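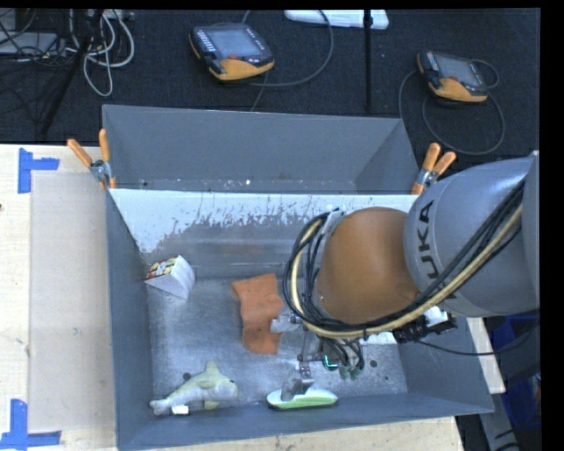

The Long Way to a Second-hand Coat

When I moved to Melbourne I brought one suitcase, and the suitcase had no coat in it. My cousin had told me that Australia is a hot country. I arrived in June. The first evening I stood at the tram stop in a cotton jacket and I understood that my cousin had only ever visited Cairns.

So my first serious purchase in this country was a used coat, dark green wool, from a charity shop with a bell on the door. It cost nine dollars. I wore it for four winters, and after the second I began to ask myself where it had been before me. There was a name tape sewn inside the collar, KACZMARCZYK, in red thread, the kind that parents sew for a school camp. But it was a man's coat and a big one. Somebody had cared enough to mark it, and later it hung between a raincoat and a dressing gown with a paper ticket on the sleeve.

I never found the owner. What I found was how much work stands between one wardrobe and another, and I have been writing about it, on and off, from that time.

Most people imagine that a donated shirt goes from the bag to the rack. A small part of it does. The shops keep what their own neighbourhood will buy, and they learn this by long practice. A shop near a university wants jeans and big knitted jumpers. A shop near the beach can't sell a heavy coat in any month of the year. What is left over goes by truck to a sorting house, where it is graded again by people with much colder eyes.

Cauã Barbosa has graded clothes for most of his working life, first in São Paulo and now in the western suburbs, for a company named Flison. He let me stand next to him for one morning. He doesn't look at a garment first, he touches it. The hand goes to the underarm, then to the collar, then to the inside of the hem, and only after this the eyes go to the front. I asked what he is feeling for and he had to think, because it was a long time ago that he knew it in words.

"If the cloth is tired, it is tired under the arm," he told me. "The front can lie to you for years."

He gave me a small pile to try. I put aside a blue blouse as excellent, and he turned it over and showed me the side seam, where the threads had begun to slide away from each other. One more washing, he said, maybe two. Then he picked up a cardigan I had judged as rubbish, full of little balls of wool, and moved it to the best group. The yarn under the balls was sound. Somebody with a comb and a free evening would have a good cardigan.

There is a whole language in these grades and every house speaks its own dialect. At Flison the top grade is called "cream", and the lowest one that may still be worn is called "garden". Below garden is cloth for wiping. Mechanics buy it, and printers, and people who restore boats. Flannelette pyjamas make a superior wiping cloth, I was told, and old business shirts a poor one, for the polyester doesn't drink.

What worries the graders is that there is less cream every year. Barbosa keeps an old pullover on a hook as a kind of teacher. It has no great label. It is simply thick, with the seams turned in properly and some extra wool wound on a card and stitched inside, so the owner could mend it in the same colour. New staff are asked to handle it before they start.

I thought of this pullover when I went to see Furkano, a repair room above a bakery in Footscray. It opens at six in the evening and it smells of bread and steam. There are 60 drawers of buttons along one wall, arranged by colour and then by the number of holes. You may mend your own things at the long table, or you pay and leave them. Most people who come to leave them stay to watch, and the second time they bring their own needle.

I took my green coat there in October. The lining had gone at both pockets and I had been losing coins into the hem. The woman at the table opened the seam, shook out four dollars sixty in small money, one tram ticket and a peppermint, and asked if I wanted the old name tape removed while she had the scissors in her hand.

I said to leave it. She sewed mine underneath.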